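Kutova Finger Training Board

Item no. 852
By Sullar Climbing

The Kutova is a compact hangboard for climbers who want to build finger strength at home without giving up a whole wall to it. It was designed by route setter Thiện Phí and has been part of the Sullar line since October. The board is 66 cm wide and mounts over a standard door frame with the hardware supplied.

There are five pairs of holds. The outer jugs are for warming up and pull-ups. Inside them are a sloper, a deep edge, a medium edge and a shallow edge. All edges have a rounded lip, so the load is spread over the pad of the finger. 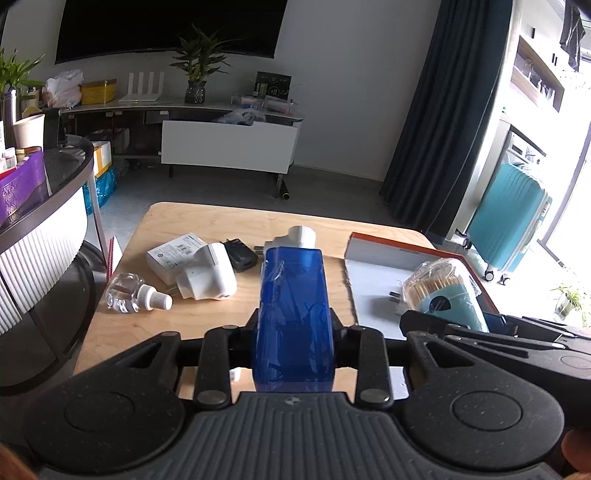 New users should stay on the deep edge with both feet on a chair or the floor until they can hang for 10 seconds without pain. Do not train in a full crimp. Leave at least one rest day between sessions, and stop if you feel a sharp pain at the base of a finger.

Each board comes with a printed training plan by coach Emiliano Figueroa. The plan runs 40 sessions and uses only the jugs and the two larger edges for the first half.

Specifications
Width: 66 cm
Hold pairs: 5
Finish: sanded, unvarnished
Mounting: screws and wall plugs included, drill not included

Care
Brush the holds after use. Do not wash the board or store it in a damp garage. Chalk buildup on the sloper comes off with a dry nylon brush.
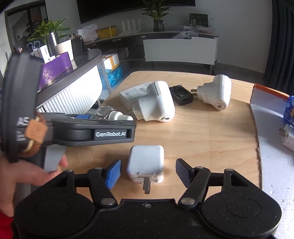 White charger on the tabletop.

Also from Sullar
Fuvia portable hang block, for warming up at the crag
Trương finger tape, single roll or box of 40

Returns are accepted on unmounted boards in the original box. Replacement screws can be ordered separately under the same item number.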